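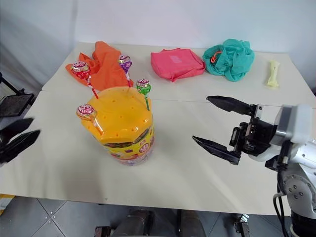
August, half past nine at night

I've been meaning to clear off the white table for so long that I'd stopped seeing what was on it. Today I finally pulled up a chair and had a go, with the window open and the radio on low, and of course I spent most of the time fiddling with the lollipops instead of tidying.

I do love that yellow tub though. Eight sides, a flat lid full of little holes, and you stand the lollipops up in the holes like flowers! There are four in it at the moment, and I moved the green one over to the right twice because I liked it better by itself. The purple one is Fadime's. She put her name on it out loud, over the phone, before I'd even told her what colors there were (she just assumed there'd be a purple, and there was). Fadime Aksoy is forty-something years old and will fight a child for a grape lollipop. I haven't told her it might not be grape.

The tub is coming with us to Grullstead for her niece's party, if I can work out how to get it there with the lollipops still standing. I think they'll have to come out and ride in a bag and then go back in when we arrive. Fadime says tape the lid. I say she can hold it on her lap for the whole drive, then, and see how she likes it.

The rest of the stuff is packing, or it was supposed to be. The pink pouch is for the bits that always go missing, so chargers and hair ties and the headache pills. I've had three pouches like it and this is the only one where the zipper hasn't given up on me. The teal drawstring bag is for swimming things, and I'm not convinced it's big enough once there's a towel in it — a proper one, I mean, I'm not drying off with a dishcloth again like last year at the lake. I keep catching the orange toggle on my sleeve.

And then the orange cloth. I meant to fold it. I've meant to fold it every time I've walked by, and it's still lying there behind the candy like a small mountain range. It's going under the cake so the host's nice table doesn't get frosting on it, so it has to be ironed at some point, and I hate ironing anything bigger than a shirt.

I priced the guest room at the Baysal while I was sitting there. They wanted $438 for the two nights, and then when I went back to look again it was $378, so I booked it fast before it could change its mind. Parking's another $39, which is cheeky for a gravel lot. Fadime had told herself $400 all in, so we're over, but only by the price of a sandwich or two, and she's already said she'll bring the sandwiches. Egg, I bet. She always makes egg.

Still to do: find the birthday card (I bought one, I know I did), water the tomatoes, call Mom back, iron the mountain range. I also want to wipe down the table top properly once it's clear, that cream color shows every coffee ring and I'm the only one who drinks coffee in this house.

I didn't eat a lollipop. I want that written down somewhere. I thought about the red and white one for a good long while, it leans out to the side like it's offering itself, but there are four kids going and four lollipops, or three and Fadime, so I guess I'd better buy another one on the way.

Bed now. The tomatoes can wait till morning.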